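Lanutbridge Trial Finds Store Robots Still Not Ready for the Stockroom 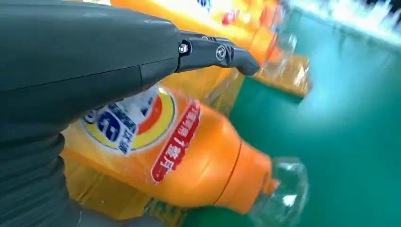 A gripper finger over one of two orange bottles lying on a green tabletop. Photo: Inden

LANUTBRIDGE, December – Inden, which advises independent grocers on equipment, today released the results of a trial of robot arms doing ordinary shop-floor chores. Its advice to member stores is to keep their money for now.

The trial covered 3,192 attempts at 4 chores: picking up a bottle that has fallen over, standing it on a shelf, turning its label to the front, and wiping the surface where it lay. Each attempt was timed and scored by staff who do the same work in stores. A person could step in at any point, and any attempt where someone did was marked as a failure.

By that measure, 2 of the chores were not done well enough to be useful. Turning labels to the front was the worst. Wiping was close behind, mostly for the dull reason that the arm stopped short of the corners. Picking up and standing a bottle went better, at a pace that no store manager on the scoring panel would accept from a new hire.

"We kept being told that picking things up is solved," said Kirsten Lauritsen, who ran the trial for Inden. "Then you lay two bottles side by side, with slick plastic and a bit of glare, and you wait. I have seen teenagers on their first shift clear an aisle in the time it took to do one shelf."

Lauritsen said the trial was set up to be fair to the machines. The arms worked at a fixed table with no customers, no carts and no spilled juice. Sellers were invited to adjust their own settings for the first 8 shifts, and those shifts were left out of the score.

Inden also looked at what sellers say in their sales material. Most of the short videos it reviewed had been sped up, and few said how many tries were needed to get the take. The report asks that any seller dealing with member stores state the real speed, the number of failed attempts and whether a person was steering from another room.

Romain Langlois of Talau, a small maker of gripping equipment that supplied parts for the trial, does not dispute the scores but thinks the advice is too harsh. "A shelf is a hard place to work," Langlois said. "We are better than we were last year, and I would like the report to say so."

The report does say so, on the page covering bottle pickup. It also says that "better than last year" does not pay for an arm, a service contract and the employee who has to stand next to it.

Joshi, a family-owned grocery that lent staff for the scoring, has put off a planned purchase. Inden will repeat the trial with the same chores and the same rules. Sellers who want to take part must agree to have all their attempts published.

The full report is free to member stores. Other readers can ask for a copy at the Inden office in Lanutbridge.

Press contact: Kirsten Lauritsen, Inden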